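Robots in Human Spaces
Session 6: When the gripper thinks it has something

Reading before the seminar: the Wadent incident log (on the module page) and chapter 3 of the course reader.

Last session we ended on force limits, and several of you asked what happens when the limits are fine and the arm still makes a mess. Good question, and it gets us to my favourite fault in the whole module, the false grasp!

The case comes from the Brolau kitchen trials. An arm was asked to pick up small items from a worktop and put them in an open box. Over 111 picks it reported success every time. When the team went through the log by hand, 20 of those picks had moved nothing at all. The fingers had closed, the software had said "held", and the arm had carried a handful of air across the worktop and let it go with great care.

How can that happen? The Brolau software, Calimlim, decided that an object was held if the fingers stopped before they were fully shut. Fine for a thick jar. But the finger pads had worn and one had begun to stick, so the fingers often stopped early on their own. The check was reading a mechanical fault as a full hand. Lovely, in a horrible way.
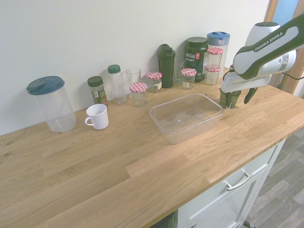

False grasps are far more serious when there is a partial hold, and this is the safety part of today's notes. A finger catches the edge of an object, tips it, drags it a little, and the arm carries on to the next step believing all is well. Think about what stands near the target. On a worktop like this one there are glass jars with gingham lids and drinking glasses along the wall, and the small green item by the fingers is right beside the clear box. Knock a light thing into a glass and you may have broken glass in a place where people make food. So the question for the designer is what the arm should do when it isn't sure.

Three checks worth knowing:

Finger width. Compare the gap with the expected size of the object, and reject anything well outside it.

Weight. Lift slightly, pause, and see whether the load has changed. Poor for very light objects, so try it on a few and see where it gives up.

A second look. Use the camera after the lift. Is the thing still on the worktop?

Brolau added the first and third, replaced the pads, and false grasps fell to 3 in the next set of 111. Do look at those three in the log, they are all different.

For the seminar
Read the Workinness stop procedure and work out, in pairs, at which step a person may reach in. Bring a sketch of your answer, however rough.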